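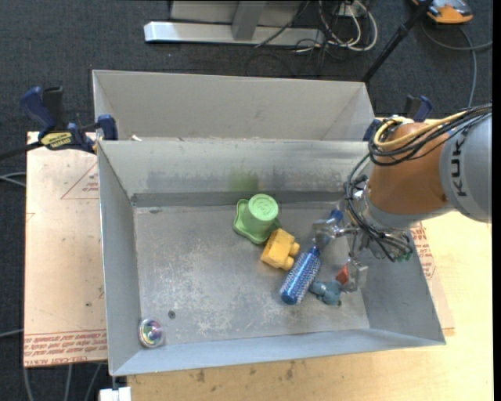

Which psalm do we sing between the readings on the first Sunday of November?
Psalm 138, to the plain tone, with the congregation taking the refrain.

That was the short answer, and it went out to the Citcombe choir list on Monday. The longer answer follows, as Colm has written back.

On October 13, 2023, Colm Daly wrote:

> I see we are down for 138 again. I have nothing against 138. I do have something against singing it to the same tone we use for 97, because half the basses go on autopilot and by verse 3 we are singing 97. Could we try the Moynihan setting? Also, my booklet has no pointing after the second verse, only a coffee ring, and I have been breathing wherever the ring tells me to.
>
> Colm

Colm,

The Moynihan is lovely. It also divides the tenors, and we have Mebrat Kumsa. Mebrat is willing to divide, but I'd like to keep him in one piece until Christmas.

So it's the plain tone, with these changes:

Verse 1, sopranos and altos alone. Basses, please look as though you're praying.

Verse 2, everyone. The break comes at the asterisk. It has always come at the asterisk. Kathleen Lenihan will hold it for a full breath at the organ, and anyone who carries on regardless will be singing a solo.

Verse 3, men only, and the words are on the page in front of you. "The Lord is king" is the other one.

The refrain goes before verse 1 and after each verse. Last time we also sang it during the notices, which Father took well.

On the booklets: Ishbel MacLeish has pointed the whole psalm by hand and is copying it at work. She set the machine for 13 copies and it took this as 1,680, or so she told me before she found the cancel button. Either way there will be enough. Please hand the old ones back, coffee rings included.

Fiachra Ní Chonaill has asked whether we bow at the doxology. We do, from the shoulders, and after the page turn.

Practice is at the usual time, in the side chapel. The heating is on a timer that I don't understand, so bring a sweater.

Dympna, if you're reading this, you still have the key to the music cupboard.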